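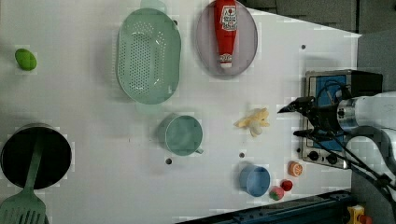 Filed under: Word Play, Family Newsletter

Riddle night is back, and this time there are rules

Quick one this month, I have a stack of permission slips on my elbow and the kettle's going. But so many of you wrote back about the riddle thing that I'd better put it all down in one place.

For anyone who missed it. Riddle night is one evening, one hour, kids and grownups mixed up in teams, and riddles read out loud. No screens. No buzzers either (we tried a bicycle horn in January, never again). It started at my kitchen table with my two and the neighbors' three, and it has grown a bit. The sign-up list now has 114 names on it, which made me sit down for a minute.

Why riddles and not jokes? Jokes are over too fast. A six year old tells you a knock-knock joke and it's done, next one, next one, and by the fifth you want to go live in the garage. A riddle makes everybody stop and chew on it. You get that lovely quiet, and then somebody's little brother yells TOWEL and the place falls apart.

If you don't know the towel one: what gets wetter the more it dries? Start with that. Always start with that. Even the ones who've heard it like getting it right.

Picking the riddles

The mistake I made early on was going too hard. I had a book from the library sale, very old, very pleased with itself, and half the answers were things like "a thimble" or "a bellows." Blank faces. Had to explain what a bellows was, and then it isn't a riddle anymore, it's a history lesson.

So now I go by age. Little ones, four to six, want things they can touch and see. What has hands but can't clap? A clock. What has teeth but can't bite? A comb. What has a neck but no head? A bottle. They'll argue with you about the answers – let them. My youngest insisted a shirt has a neck and no head, and she's right, so shirt counts.
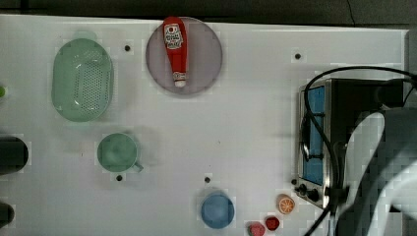 Seven to ten is the sweet spot. They like a trick in the words. What can you catch but not throw? A cold. What goes up and never comes down? Your age. What belongs to you but other people use it more than you do? Your name. Marina Nikolaidis, who runs the Tanby table and takes it very seriously, says this group should always get one riddle they can take home and try on a grandparent, and I've stolen that idea outright.

Over ten, and the adults, you can get sneaky. The more you take, the more you leave behind. (Footsteps.) I have cities but no houses, forests but no trees, and water but no fish. (A map.) The grownups are slower at these than the kids are. Just so you know going in.

How long to wait

Longer than you think. I used to give the answer the second it went quiet, I couldn't stand it. Despina Katsaros pulled me aside and said count to twenty in your head, slowly, and bite your tongue. She was right. Somewhere in the teens somebody's face changes.

If you get to twenty and nothing, give a hint. One hint. Make it a real one too, "think about the bathroom" is fine, "it starts with T" kills it. After two hints just tell them and move along, no harm done.

Writing your own

Everybody's favorite part last time, and I very nearly cut it. You need paper, pencils, and ten minutes. The trick is to go backwards. Pick the answer first. Something boring is best. A sock, a door, a spoon, an egg.

Then make a list of what it has and what it does. A door: it has a knob, it swings, it sticks when it's humid, it gets slammed. Then say those things as if the door was a person. "I get slammed every day and never complain. You hold my hand to get past me. Who am I?" There you go, that's a riddle, took a minute and a half.

Some from the last round, printed with permission and with the spelling fixed (mostly):

I have a yolk but I am not funny. (Egg. He was told about yolk and joke and would not be stopped.)

I am full of holes and your dad still wears me. (Sock.)

I eat all day and never get fat and I am very loud on the carpet. (Vacuum.)

You can break me without touching me or even seeing me. (Promise. This one from a nine year old, and the room went very still.) 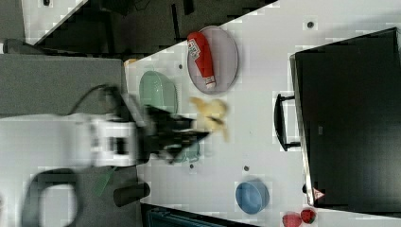 The rules, such as they are

Teams of five, at least one person under eight on every team. The youngest gets to shout the answer. That one rule fixed nearly all the sulking.

No "I've heard it." If you've heard it, sit on your hands and look mysterious.

Two points for the answer on the card, two points for a different answer that also works. The reader decides if it works. The reader can be bribed with cookies.

No prizes. We did prizes once. The Orakzai team and the Nakex team are still not really speaking over a tin of colored pencils. (Teams are named after nonsense words the kids make up, before you ask. This month's new one is Ollo, and they already have a chant.)

Getting shy kids in

Several of you asked about this. Don't make them read out. Let them hold the cards, or let them be the one who knows. That's a great job, knowing. You hand a shy kid the answer before the riddle's read and watch them try to keep a straight face for a whole minute.

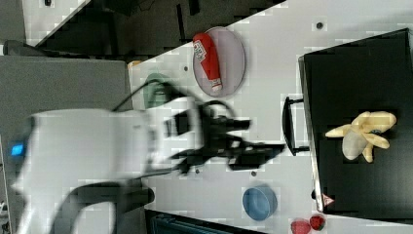
Pairs help too. Two kids reading one riddle, a line each, is a lot less scary than standing up alone. And rhyming riddles are easier to read aloud than the plain kind becuase the rhythm carries you. Here's a short one to borrow:

I follow you out when the morning is bright,
I'm long before supper and gone in the night.

(Shadow, of course.)

Last bits

I've been typing up the collection so you can all have it. It's at 300 riddles sorted by age, and I've still got a shoebox to go through, so if yours isn't in there yet it's coming, please stop emailing me about the giraffe one, I have the giraffe one. Reply to this newsletter if you want the list and I'll send it when it's done.

Doors at 6:30, first riddle at 6:45 sharp-ish. Bring a pencil, bring a cushion if your floor is like my floor, and bring one riddle the rest of us won't get. Siblings welcome, so are grandparents, espeically ones who cheat.

And the one I left you with last month, with all those guesses: what has to be broken before you can use it, and isn't an egg? We took "a glow stick." We also took "a new pair of shoes," after a long argument.

We use cookies to remember your settings and see which pages get read. Accept / Manage choices

You might also like
Rhymes to clap to in the car
Opposites game for rainy afternoons
How we made a poem out of the grocery list
Limericks: a very short lesson
Spoonerisms at the dinner table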